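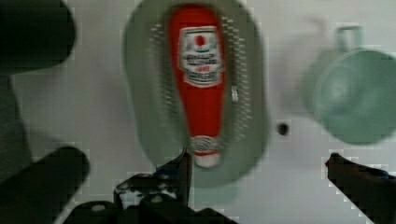

Ketchup bottle in a green tray, on a pale tabletop.

Voyle Condiment Pump, Countertop Model
Sold by Drotovano Kitchen Supply

The Voyle is a hand-operated pump dispenser for ketchup, mustard, mayonnaise and other smooth sauces. It sits on a counter, takes one steel insert, and gives the same portion with each full press. It suits snack bars, school cafeterias and food trucks that go through more sauce than squeeze bottles can keep up with.

What's in the box
Pump head with lid
Steel insert
Base with rubber feet
Dip tube
Cleaning brush
Two spare O-rings
Set of stick-on sauce labels

Portion size
The pump ships set to the large portion. To reduce it, unscrew the knob, slide one or both of the white collars onto the shaft, and screw the knob back down hand tight. Do not use pliers on the knob.

Suitable sauces
Ketchup, yellow mustard, mayonnaise, ranch, barbecue sauce without pieces. Relish and chunky salsa will block the tube. For these, order the wide-tube version from the Numham range, which uses the same base.

Filling
Pour sauce directly into the insert, or drop in an opened pouch if you have the pouch fitting (sold separately). Stop filling 1 inch below the rim. Press the pump 5 times to prime it. If nothing comes out after 10 presses, take the head out and check that the dip tube is pushed all the way in.

Cleaning
Take the pump apart at the end of every day. The insert, lid and base can go in the dishwasher. The pump head should be washed by hand in warm soapy water, using the brush for the tube. Rinse, let dry, and put a thin film of food-grade lubricant on the O-rings before putting it back together. Vinegar-based sauces will mark the steel if left in overnight.

Spare parts
O-rings, springs, collars and dip tubes are kept in stock at our Bisside warehouse. Orders placed before 2 p.m. go out the same day. Spring kits come in packs of 20.

Customer comments
"Replaced the spring once, otherwise no trouble. The smaller portion is the right one for hot dogs." Afia Amegashie

"Works well. Wish the labels were dishwasher safe." Fuseini Ayaaba

Questions about fit or bulk pricing go to Selorm Ametepe on the sales desk. Returns are accepted on unused pumps in the original box.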